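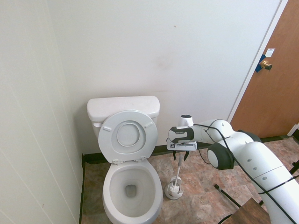

4.2 Who posts the props, and who reads about them

I went into this part of the study expecting the cast to do most of the work. The show I'm looking at, a superhero series set in the town of Pundbridge, has a young lead who posts a lot, and I figured her set tours and costume clips would swamp everything else. They didn't. Of the 1279 posts in my sample, 616 were about a prop or a piece of costume, and most of those came from fan accounts and from small entertainment sites rewriting what the fans had already said.

A word on how I got there. I collected posts from the week before the first episode through the end of the season in December, using the public tags only. I threw out anything that was a straight repost with no added words, and I threw out shop listings too, which was painful — a few of them had lovely captions. Then I read everything that was left and sorted it by hand. I did try an automatic sorter first, but it kept filing jokes about the hero's gauntlet under cooking (I think it was the word "mitt").

The prop that got people talking was the Troler, the folding staff the hero inherits from her aunt in episode two. It's on screen for very little of that episode. Even so, fans had worked out how the hinge folds, argued over whether the grip matched the one in the old comics, and started sharing patterns for making one out of foam. When the lead later put up a clip of herself swinging it around in the costume store, the replies were full of people correcting her stance. She took it very well, I thought!

Figure 4 splits the prop posts by type of account. I've kept the cast and the studio apart there, because readers seem to treat them so differently. A studio post about the Troler mostly drew tags and hearts, while a cast post drew stories: where people were when they read their first issue, which cousin they passed it on to, what they wore to the convention in Prolton. I had set a cutoff of 20 written replies for a thread to count as a conversation, and plenty of cast threads cleared it in the first hour. One of them ran to up to 1000 before the comments were closed.

Morais, the rival hero, is the odd case. His helmet was given the big reveal, with a poster and a countdown, and it hardly shows up in my sample after the first weekend. I don't have a tidy explanation for that. A couple of fans wrote that they felt they'd seen it already by the time the show aired, and I'll come back to that idea in the interviews in section 5.

Figure 4. Prop and costume posts by type of account (fan, entertainment site, cast, studio), full season, reposts and shop listings removed.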